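Moved in nearly three weeks ago and still no washer of my own. The hookup is there, the hoses are there, the money is not. So it's laundry room life for now.

Quick update on the budget then. 292 left for October after rent. Desmond says get a used one, Hollis says never get a used one. Thanks guys. Very helpfull. 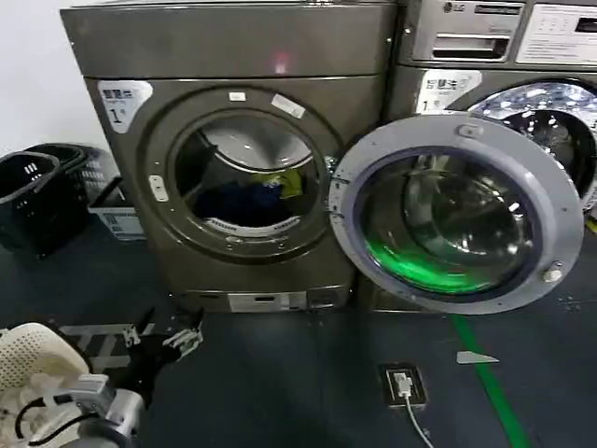

Number 1, next to the LG.

What I've learned so far -- go before 7 in the morning, bring your own soap, don't leave socks in your pockets (long story). Also cold water for everything, my mom was right.

Still need curtains. And a can opener. Ankica lent me hers but she wants it back by teh weekend, so soup while it lasts. More when the internet guy shows up.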